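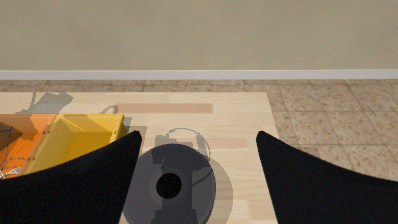
The Carkau Bench Cell is a two-arm workstation for organizations that sort, stage and put away wire and cable by hand. It is supplied by Plomora to repair depots, utilities stores and training centres across the country. The cell is programmed around the items a stores clerk handles most often, and the gripper is specified accordingly: two broad fingers with rounded tips open wide enough to come down over a spool lying on the table, with the bins kept alongside on the same surface. Operators do not need to rearrange a bench to suit the equipment.

What changes for staff

Cable sorting is repetitive work, and at most sites it is shared among employees hired for other duties. With the Carkau cell in service, the routine portion of each shift passes to the arms. Staff retain inspection, labelling and any judgement about damaged stock. Plomora recommends that each site name two cell operators per shift and include them in planning before delivery – not after installation.

Operator training takes 5 days and is held at the customer's site. No programming background is required. Tasks are set up in Kusari, the cell's control software, by selecting an item, a starting position and a destination bin.

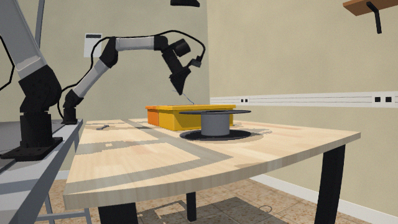
Does the cell replace a stores position?
Plomora supplies the cell as support for existing staff, and the task plan prepared with each customer sets out which duties remain with employees.

Specifications

Model: Carkau Bench Cell, two-arm
Control software: Kusari
Working width: 2,000 mm
Rated cycles between services: 2,379
Maximum payload per arm: 600 g
Optional: Ung bin set, colour-coded 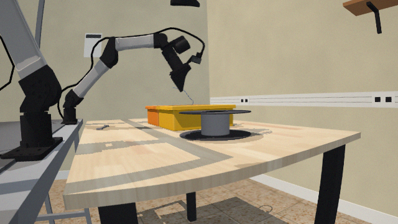

Floor space is the most common concern raised during site assessment. The cell is intended for ordinary rooms, and a power rail along the wall at roughly table height is a suitable arrangement. The arms need not share a mounting surface; one may be fixed to a side table and the other carried on its own short pedestal. Bins and spools can then stay toward the middle of the worktable. Clear access for the operator must be maintained at all times.

Ordering

Quotations are prepared following a site assessment, which may be requested through any Plomora regional office. The Ung bin set may be ordered with the cell or added later. Replacement gripper fingers are stocked as a standard part.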